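Category: Opinion | Workplace Robotics | Standards
Last updated: September

Write the Task Rules Before You Record

Most groups that teach robots by demonstration have a safety document. Few have a task document worth the name. I think that is backwards in one respect: the safety rules get read once and followed fairly well, while the task rules are made up at the table, by whoever is sitting there, and changed after lunch.

I spent part of last year going through recordings from a household handling project at Uritz. The task sheet for one set said "sort and put away clothing items." There were 64 sessions under that heading. In 46 of them the operator started with the item closest to the body. In the rest, the operator started with whatever looked easiest. Both are reasonable. The sheet allowed both, and the people who trained on the data had no way of knowing which one was intended.

The usual answer is that variety is good. I agree that a robot should see more than one way to do a job. But variety should be chosen and written down. If five operators each have their own idea of what "done" means, the data has five different endings for the same task, and someone has to sort that out later by watching it all again.

The draft rules from Rordale are the best I have read so far. They run to seven pages, and they ask for plain things: what is on the table at the start, how each item lies, which hand may touch which item, and what counts as finished. They also say that a session with a mistake should be kept and marked. I would make that last one a firm rule. Too many teams delete a fumbled grasp and keep only the clean ones.

Soft items are where loose rules hurt most. A cup is upright or it is on its side. A glove can lie flat, bunched, palm up, folded at the cuff, or half under its partner, and "place gloves on table" covers every one of those. The sheet should say whether pairs go side by side, and whether pressing an item down to straighten it counts as a step or as a slip.
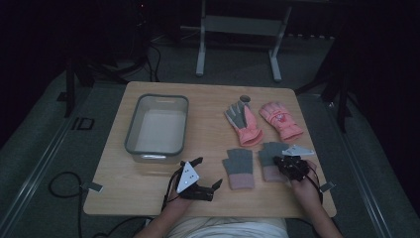
Two pairs of gloves and an empty basin on the work table, with hand-held grippers in use.

The objection I hear from the Pal and Drikard teams is time. Writing a proper sheet takes most of a morning, and operators don't like reading it. Both points are fair. A sheet can be one page, though, and it can be tested by giving it to a person who was not in the room when it was written. If that person lays out the table differently, the sheet needs more work.

I would also put a version number on every sheet and save it with each recording. When the rules change halfway through a project, the old sessions can still be used, as long as the reader knows which rules they were made under.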